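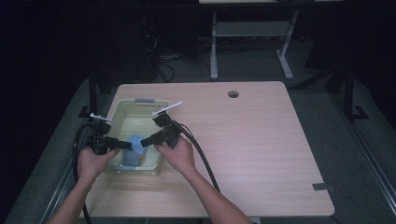
4. Opening a letter for signatures

An open letter in Justavix stays private until you publish it. Only organizers can edit the text.

1. Sign in and choose Letters, then New letter.
2. Paste the full text. The title can have up to 65 characters.
3. Under Signers, pick Individuals, Groups or Both.
4. Set how names appear: full name, first name only, or Anonymous.
5. Enter a contact address for the organizers. Don't use a personal one.
6. Click Preview and read the letter through once on a phone.
7. Click Publish.

Note: Signers can leave a comment of up to 300 characters. Comments are held until an organizer approves them.

Caution: Changing the text after publishing sends an email to everyone who has signed and gives them seven days to withdraw. Fix spelling before step 7.

Caution: Exported lists include hidden names – check the Display column before you share a file.

To remove a signature, open Signers, find the name and click Withdraw. The public count updates overnight.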